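Cornbread, Buttermilk and the Case of the Crumbly Middle
Final project report, Food Preparation II
Dastitz Community College

Why I picked cornbread

I grew up in a house where cornbread was on the table more nights than it wasn't, and I'm sorry to say that I never once paid attention to how it was made. When the project list went up in November and I saw "choose one quick bread and improve it," I knew right away what I wanted to do. My own cornbread had a problem. The edges came out lovely and brown, but the middle fell apart the minute you tried to lift a slice out of the skillet, and you ended up eating it with a spoon (which is fine at home, but not so fine when you are being graded!).

My question for the project was a simple one: does resting the batter before baking give a slice that holds together better, and does the kind of cornmeal make any difference?

What I used

I kept to one recipe the whole way through so that the comparisons would be fair. It had yellow cornmeal, all-purpose flour, buttermilk, eggs, melted butter, a spoonful of sugar, baking powder, baking soda and salt. I know that sugar in cornbread starts arguments, and I have left that subject alone. The buttermilk was Faline, the full-fat kind. For cornmeal I bought a bag of Sleiman fine ground and a bag of Sleiman stone ground, the coarser one with the little flecks in it.

The skillet was cast iron and went into the oven empty while the oven heated, and the butter was swirled around in it right before the batter went in. Please don't skip this if you try it yourself. It gives you that good crackly bottom that everyone fights over.

How I did it

I baked 9 skillets altogether, spread over several afternoons in the teaching kitchen and one long evening at home. With each cornmeal I tried batter that went straight into the oven and batter that had rested on the counter, and later on I tried soaking the cornmeal in the buttermilk by itself before anything else was added. Each skillet cooled on a rack before I cut it, although I will admit the house was smelling awfully good by then and the waiting was hard.

For every skillet I cut the same size wedge, lifted it with a thin spatula and wrote down whether it broke. I weighed the crumbs left behind on the Truvureo kitchen scale, and I asked my classmates to taste a piece and tell me which they would want with a bowl of chili.

What happened

The fine cornmeal with no rest was my old cornbread exactly, soft and sweet and falling to pieces. Resting the whole batter helped the slices, but the bread came out flatter, and I think the baking powder had used up some of its lift while it sat there. The stone ground with no rest was the worst of the bunch. It was gritty between the teeth, and two of my tasters quietly left theirs on the napkin.

Soaking was where things got interesting. When the stone ground cornmeal sat in the buttermilk for 52 minutes before I mixed in the rest, the slices came up whole, with hardly a crumb behind them, and the grittiness had turned into a nice gentle chew. It rose well too, as the baking powder only went in at the end. This was the favorite with the tasters, and it was mine as well. I had it the next morning, split and toasted with butter, and it held up beautifully even then.

What I would change

I'd like to go back and try the fine cornmeal with a shorter soak, which I ran out of time for. I would also bake each version more than once, as one skillet can be a fluke. And I would use the same oven throughout, because mine at home runs hotter than the ones at school and the edges of that evening's skillets were darker.

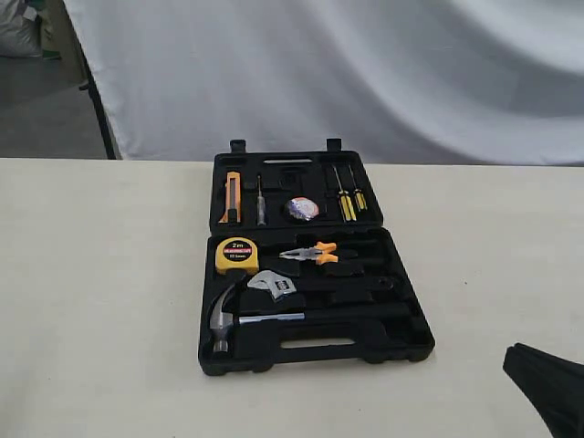
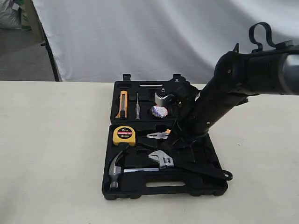 Can I soak the cornmeal overnight?

Keep the bowl covered in the refrigerator and it should be fine until morning. The mixture will be quite thick by then, so loosen it with a splash more buttermilk, let it lose its chill for a little while, and add the eggs, melted butter and dry ingredients just before you bake.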